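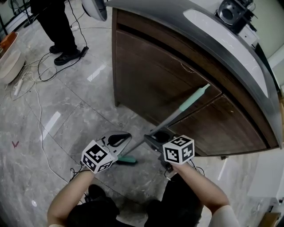 From: Folasade Fashola
To: handheld-grippers list
Date: 2026-07-04
Subject: Re: marker cube vs. wrist camera for pose, long tools

Jarrah McPhee wrote:

> We are choosing between the Cluvell jaws and the Skoler jaws for the next
> set of handheld units. On the bench they look the same to me. Has anyone
> used both on long-handled tools? My worry is the tool turning inside the
> jaw, and after that the marker cube going out of view when the wrist
> rolls. Also, does the cube cost you anything in weight? Graciela told me
> she stopped noticing it, but she only does cups and boxes.
>
> Second question: is the printed cube still worth it if the wrist camera
> already gives you a pose?

Jarrah,

We have used both on floor tools, so I can answer the first part with some confidence and the second part with less.

Setup. Two handheld units, one per hand, one cube on each. Head camera looking down, at 21 frames per second. The tool was a floor cleaner with a long pole, a hand grip at the top and a head at the bottom. The floor was marble-patterned tile, and I will come back to that. We ran 67 trials with each jaw set, same operator, same tool. One trial is: close on the pole, lift the head clear of the floor, move it one tile over, put it down, release.

Slip. The Cluvell jaw let the pole turn in 7 trials. The Skoler jaw let it turn in 21. In both cases the turning came at the lift, when the weight of the head hangs off one side of the grip. Closing nearer to the head helps more than squeezing harder. Sliding along the pole was rare with either jaw and I did not score it separately. If your tools are short, I doubt you will see any difference between the two.

The Skoler jaw is easier to get under a pole that is lying flat. Vandana prefers it for that and will tell you so if you ask her. I would still take the Cluvell for anything longer than a forearm.

Cube visibility. Your worry is justified. With one hand on the pole and the other reaching toward the tool head, the rolled wrist turns the cube edge-on to the head camera, and you are left with one usable face. One face is enough for a pose, but the tilt gets noisy and sometimes flips between two solutions. We reject a frame when the tilt jumps more than the wrist could have moved between frames. That removes most of the flips. Mounting the cube farther out from the frame also helps, up to the point where it starts to hit furniture. We work close to cabinets and have knocked it on drawer fronts more than once. After a knock, recheck the cube-to-jaw offset before you record anything else.

Weight. I do notice it, at the end of a long session. It is the lever arm more than the mass.

Wrist camera against cube. On a textured rug the wrist camera pose was as good as the cube. On the tile it was not. The pattern is low in contrast, the joints all look alike, and the estimate sometimes locked on one tile over. The cube does not care what the floor looks like. On the other hand, the cube is useless once the operator looks away from the hands, and operators do that constantly when they are putting something on a counter. So we keep both, and use the cube to correct the wrist estimate whenever at least two faces are in view. Delia Henríquez wrote the merge step for us and calls it Flurkdale. It is a short script that reads both logs and writes one trajectory. It expects timestamps in seconds, and it will fail silently if you give it milliseconds. Divide by 1,000 first.

A few practical points:

- Print the cube faces matte. Gloss paper washes out under ceiling lights.
- Use different marker IDs for left and right. We shared IDs for a while and the hands swapped whenever they crossed.
- Route the cable back along the forearm and tape it. A cable left on the floor will catch on the tool head sooner or later.
- Calibrate with the jaws closed on a rod of the same diameter as your tool. Calibrating with them empty gave us an offset that showed up in every trial.

I have not tried the Alarcón controller with either jaw set, so I can't say whether its grip-width reading is any better than what we have. If somebody on the list has one, I would like to see a plot of width against time on a round pole. Ours drifts while the jaw is held closed and I have not found the reason. I had hoped to sort it out in December and did not.

I can send the trial logs and the cube mount drawing off list. The drawing is for the current clip only and will not fit the older one.

Folasade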